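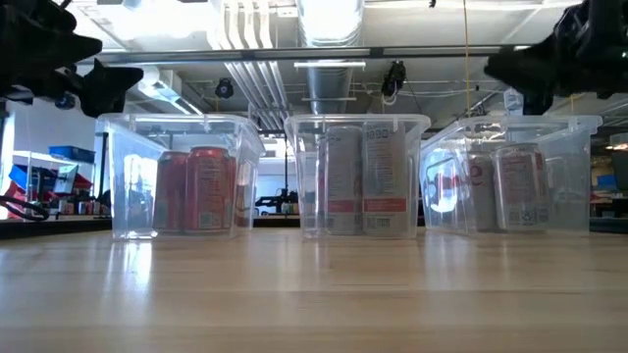 Notes prepared by Faizal Ismail, with corrections from Alun Bowen
Module 4: Limiting Work in Progress

Last week we looked at how a team board is drawn. Today we talk about the numbers written on top of the columns, which are called work in progress limits, or WIP limits.

A WIP limit says how many items may be in one column at the same time. If the limit for Testing is four and there are four items in it, no new item may enter. The developer who has finished coding must then wait, or go and help with testing. Many students find this strange at first. They ask why a person should stop when he has time to begin something new.

The answer comes from Little's Law. In a stable system, average cycle time is equal to average work in progress divided by average throughput. If a team has 27 open items and finishes nine per week, an item needs three weeks on average. If the same team keeps 18 items open and still finishes nine per week, it needs two weeks. Please remember the word "stable". The law tells us little about a team whose backlog of started work grows every week.

Case for discussion: Skosto

The maintenance team at Skosto had 127 open tickets in May, shared by eight developers. Samer Harb, who was the team lead, did not reduce this number by force. He agreed with the team that no ticket would be started before two others were closed. The first weeks were uncomfortable – people had to read code that they had not written.

Points to prepare for the seminar:

1. Where should the first limit be placed, and who should be able to change it?
2. What should the team do with an item blocked by an outside supplier? Does it count toward the limit?
3. Gwion Prothero argues in the reader that limits per person are weaker than limits per column. Do you agree?

An expedite lane is allowed, but it also needs a limit – normally one item. Without it, every request becomes urgent after a short time.

Reading for next time: chapter six of the reader, and the Edari case up to the section on service classes.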